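Koo Stainless Saute Pan by Tikura

Item 239
In stock, ships from our Drolness warehouse

We have carried the Koo since the shop was half the size it is now, and it is still the pan we hand to people when they come in saying they are tired of replacing their nonstick every other year. It isn't fancy. It is a good, plain, heavy-bottomed stainless pan that heats evenly, goes from the burner to the oven without a fuss, and (if you treat it kindly) will still be on your stove when the kids have moved out and come back for Thanksgiving.

The base is a thick aluminum disk sealed between two layers of steel. That disk is the part you pay for, and it makes all the difference with onions, which brown all the way across instead of in one angry ring over the flame. The rim is rolled, so you can pour off pan sauce or bacon fat without most of it running down the outside. I say most. Pour slowly the first few times!

Works on gas, electric, glass top and induction. Oven safe to 500 degrees F. Dishwasher safe, though I wash mine by hand and I think it keeps its shine longer that way.

Getting along with stainless

If you are coming over from nonstick, give yourself a week or two. Warm the pan over medium heat before the oil goes in, then let the oil warm too, and then add the food. Eggs are the hardest thing you will cook in it, so please don't start with eggs. Chicken thighs are very forgiving. Leave them alone until they let go of the pan on their own, and you'll have lovely brown bits left behind for gravy.

Rainbow stains come off with a splash of white vinegar. For burned-on rice, simmer an inch of water with a spoonful of baking soda, let it cool, and go at it with a wooden spoon.
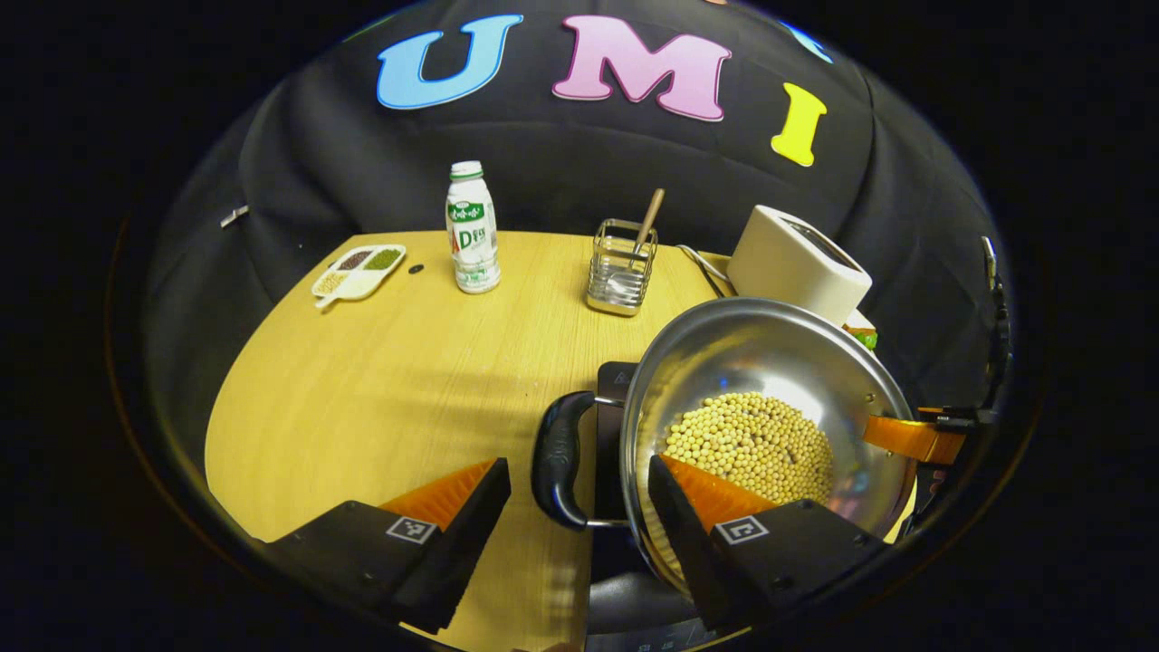
Stainless steel pan with rolled rim and shiny interior.

Price: $158
With the matching Kalleck glass lid: $239
Set of two pans, one lid: $312

Orders over $100 ship free in the lower 48. Returns are fine within 30 days, even if you've cooked in it, so long as you give it a wash first.

The lids come in on a separate truck and we usually run short by November, so if you want one for a gift, do order early. Questions about sizes or stovetops go to Geum-ok Ko at the kitchen desk, who answers every email herself and is very patient about induction.

Page updated August 12, 2025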